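Flu jab at the surgery or the chemist - does it matter which?

Posted by Zinhle Hendricks, 9 September 2026
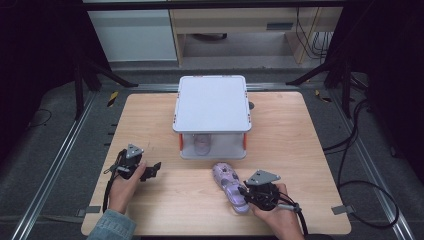 I've had two invitations for my flu jab and I don't know which one to go with. The first is a text from my surgery in Trotside, offering a slot at one of their big clinic mornings, and the second came from the chemist on Comwood Road where I get my inhalers. I'd normally just pick the nearest, but last year I had it done at the chemist and the surgery carried on texting me until December as if I'd never been! My paperwork isn't much help either. I keep the family's medical bits on the dining table, next to a white box with a see-through lower part and orange corner posts, and the little card they gave me last year has vanished from the pile. So I can't even prove I had it. I'm asthmatic, if that makes a difference, and I'd like to take my mum along too (she's over 70 and not keen on queues). Does the chemist tell the surgery or am I meant to? And is it the same vaccine in both places? The receptionist was lovely but I was number 7 in the phone queue and by the time I got through I'd forgotten half of what I wanted to ask.

Ayten Tokgöz

I worked on the front desk of a practice for years so I can help with some of this. The chemist should send a record over to your surgery once you've had the jab, and mostly it goes through without anyone lifting a finger. Where it goes wrong is usually the details - an old address, a married name, a surgery you left ages ago. When you book, check which practice they've got down for you. If the texts keep coming afterwards, ring and ask them to look at your record, and give them the date and the name of the chemist. You don't need the card, though it's handy.

On the vaccine itself, older people are often given a different one from younger adults, so your mum's may not be the same as yours wherever you go. Ask when you book whether they've got the right one in for her age, as smaller chemists sometimes run out and have to wait for a delivery. Tell them about the asthma as well, and if either of you has ever had a bad reaction to a jab, say so before the day.

For queues I'd go with the chemist every time. Our clinic mornings used to get through 700 people and it was a long stand for anybody with bad knees. Some surgeries will do a quieter slot if you ask, so it's worth a try if your mum would prefer the nurse she knows.

Femi Onuoha

chemist. in and out in 5 minutes, and they had chairs. my arm was sore for a day, same as always

Chidubem Ogunleye

Agree with Ayten about checking the details. Mine went to my old surgery, 40 miles away, and it took me two phone calls to get it moved across. Also wear short sleeves! I turned up in a tight jumper and had to half undress behind a curtain.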